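Rotine House
Premises and Services Meeting
Minutes of the October meeting, held in the ground floor office
Meeting opened at 9:10 a.m.

Present: building management, reception, operations, finance, and a representative of the cleaning contractor, Jimik.
Apologies: the plumbing contractor, Antoniuk, sent a written report, which was taken under item 3.

1. Minutes of the previous meeting

The minutes were accepted with one correction. Under the item on floor care, "weekly" should read "every other week." Finance asked that the corrected copy be placed in the shared folder and the earlier copy removed.

2. Matters arising

The replacement door closer for the side entrance has been fitted. Reception reported that the door still needs a push to latch in windy weather. Building management will adjust it before a further service call is made.

The notice board outside the office has been cleared. Two old staff notices were returned to operations, and the remainder were discarded.

The question of storage for spare chairs was held over. Operations has not yet measured the space under the rear stairs.

3. Toilets and washroom area

The written report from Antoniuk was read into the record. The contractor inspected the supply lines and shutoff valves behind the toilets and found no leaks. One valve was stiff and was exercised until it turned freely. The contractor recommends that all valves be turned once at each routine visit so that they do not seize. This was agreed.

The report also noted that product labels on the tanks should be left in place, as they carry information needed when ordering parts. Jimik confirmed that its staff have been told to wipe over labels and not to scrape them. A member asked whether labels could be moved to the inside of a cupboard door. Building management preferred to leave them where the supplier put them, and the matter was not pursued.

Jimik raised the condition of the black baseboard. It shows splash marks and dust more readily than the floor does, and a damp mop leaves a line along its upper edge. It was agreed that the baseboard will be wiped by hand with a cloth after the floor has been mopped. The walls are to be spot cleaned only — a full wash of the white paint last spring left dull patches that had to be painted over.

Operations requested that the black fixtures on the wall be dusted at the same time. Agreed.

4. Gray unit

There was a lengthy discussion of the large gray unit. Its smooth top was considered easy to keep clean. The slots and the mesh inside the oval opening were considered less so.

Jimik asked for a clear instruction on method, as its staff had been using different products. The following was agreed for trial:

The top and the dark border of the opening are to be wiped with a soft cloth wrung out in warm water and a little dish soap. No abrasive cream or scouring pad is to be used on the matte surface.

The slotted vents are to be cleaned with a dry brush. Spray is not to be directed at them or into the gap at the front.

The mesh is to be vacuumed with the brush attachment at low suction. Loose lint should be lifted out by hand first.

Reception reported that towels are regularly found in the opening. Terry cloth sheds, and loops from the purple towels in particular are easy to see against the black mesh. Members were divided on whether a notice was needed. Operations felt that one more notice would go unread. It was decided that towels will be removed on each check of the room, and that the point will be included in the next staff bulletin. No notice will be posted for now.

5. Towels and laundry

The color system was reviewed. Purple towels remain assigned to the washroom area and are not to be used in the kitchen. Jimik stated that several purple towels had come back from the kitchen drawer last month, and that four were too worn to return to use. These will be cut up for rags and marked with a corner snipped off.

Fabric softener is to be left out of the wash, as it makes the towels less absorbent. The supply cupboard still holds a partly used bottle, which operations will take away.

A proposal to change to paper towels throughout was not supported. Finance will obtain a price for comparison and report back.

6. Quotations and spending

Finance presented the quotation from Fornik for shelving, towel hooks and a lidded bin. The total is $1,673 including delivery. Building management considered the price fair but asked whether the bin could be supplied with a foot pedal at no extra charge. Finance will put the question to Fornik and may approve the order if the total does not change. If it does, the quotation is to come back to the meeting.

The hooks are to be fixed at a height that keeps hanging towels clear of the floor. Operations will mark the positions in pencil before any drilling is done.

7. Other business

Jimik asked that the washroom key be returned to reception at the end of each shift. Reception will keep a sign-out sheet.

8. Next meeting

The next meeting will be held on a Thursday in November, at 9:00 a.m., in the same office. Items 4 and 5 will be reviewed then, beginning with the mesh and the condition of the towels.
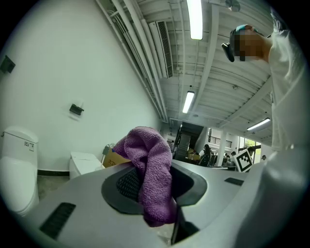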